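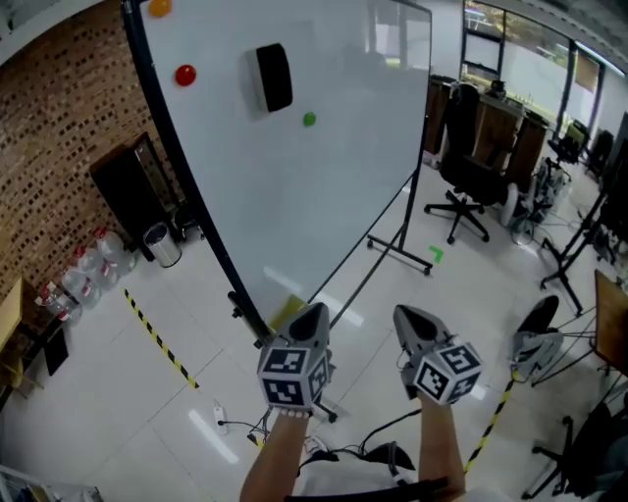
Bottling weekend at Poirier

Sun 25 November

My hands smell like cork and my lower back has opinions, so forgive me if this one rambles. I promised a few of you I would write up the bottling weekend while it was fresh, and it's Sunday evening, there's soup on the stove, and I have a glass of the very thing we bottled sitting by the keyboard (it is sulking a bit, as freshly bottled wine does, but I love it anyway).

If you're new around these parts, Poirier is the little winery up the hill from us, run by Sylvie Charbonneau on land that used to be all apples. She makes a white blend, a pink, a light red, and in good years a bigger red that she calls Drella after a goat she had when she first moved out here. There is still a goat, a different one, with none of the original's charm. I started going up to help the autumn I moved here, mostly so I'd meet somebody, and I never stopped going.

Small wineries around here mostly hire a bottling truck. It backs up to the barn, they run hoses to your tank, and the whole year's wine goes through in a morning. Sylvie used the truck for a while and didn't care for it. The truck people want at least 3,000 bottles to make the trip worth their while, and in a thin year she just doesn't have that, so she ends up paying for the empty part of the day. Last winter she bought a used four-spout filler from a place that was closing down, and ever since then it's been all of us in a row in the barn wearing sweaters.

We did the white and the pink back in the spring. This weekend was Drella's turn, and oh, I was excited! It spent a year and some in barrel, and every time I went up there I found an excuse to walk past with a glass.

How the line goes

For anyone who has wondered, it works like this. One person rinses and drains the bottles. The next person sets them under the spouts, and that job takes more attention than you'd think, since the spouts don't all stop at quite the same level and you have to learn each one's moods. Then comes the corker, then somebody to wipe, then somebody to pack the cases. Labels wait for another day because Sylvie won't label a cold bottle. They slide, and then you get a crooked goat.

Marlene Carrier was on the corker both days. She has the arms for it from years of kneading bread, and she gets into a rhythm and hums, and by midmorning all of us are humming the same thing without having agreed on it. I was on wiping and packing, with a spell on the spouts while Tanner Hiebert went to see about the compressor. I overfilled a few. Sylvie says overfilled bottles are a gift from God and puts them aside for lunch.

We had hoped for nearly 2,000 bottles and finished with 1,565. That sounds like a big miss, but Sylvie had held back a couple of barrels at the last minute because she thought they wanted more time, and I tasted from one of them and I think she's right. It had a green stemmy edge to it, like biting a tomato vine. Give it until spring. The rest is dark and plummy with some black pepper at the end, and a softness that last year's never had. I think it will be at its best in two or three winters, though I know perfectly well mine won't live that long.

The one real hiccup was corks. We opened a new bag on Saturday afternoon and they were dry as chalk, and the first several went in crumbly. Marlene stopped the line right away, bless her, and Sylvie drove all the way down to Uvora to beg a bag from a friend with a cellar there. We swept, we drank coffee, we ate the better part of a tray of gingerbread. When she came back it was getting dark and we ran another hour with the barn lights on and then quit.
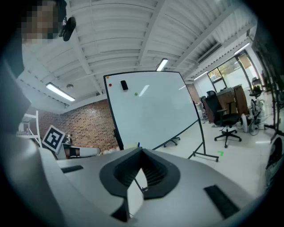
Lunch, which is why people come

I'm only half joking. Sylvie feeds everyone at the long table, and each of us brings something. Florence Dhillon made her chickpea stew, the one with the lemon and the big handful of dill, and flatbreads that she cooked right there on the camp stove so they came to us hot and blistered. I have asked for that recipe more than once and what I get is "oh, until it looks right." I brought a squash gratin that was a little too salty. Tanner brought three kinds of cheese from the co-op and a jar of his mother's pickled beets, and the beets with the young Drella were so good together that I went back for more and missed the start of the afternoon shift.

There was also a great long discussion about what to do for the winter open house. In past years it's been a mulled wine sort of event, with a bonfire and the neighbor's fiddle. Sylvie would like to try a proper sit-down supper this time, one table, in the barrel room, with older bottles from her own stash. Marlene is worried about heating that room, and so am I, having sat in it. Florence thinks people should just be told to wear their coats and that soup in a mug solves most things. I lean toward Florence. We left it that it'll be some Saturday in December, and Sylvie will put the date up on the board at the farm stand once she's picked one.

If you'd like a few bottles

The new Drella won't go on sale until it's had its rest, so please don't drive up this week asking for it. There is still some of last year's, and plenty of the pink, which I know is a summer wine to most people but is lovely with a roast chicken and a pile of buttery potatoes. Tell Sylvie you read about it here and she'll roll her eyes at you very kindly. Bring your empty case boxes back if you've got them, the sturdy ones with the dividers still in. She's always short.

And a question for those of you who cook: I came home with a jug of the lees-y stuff from the bottom of the tank, cloudy and strong and much too nice to pour out. I'm thinking of braising short ribs in it, with prunes maybe. My aunt used to put it in a sort of cake. Has anyone done that? I'd need the amounts, please, because I'm no Florence, and my "until it looks right" usually looks burnt.

The soup's ready, so I'm off to eat it.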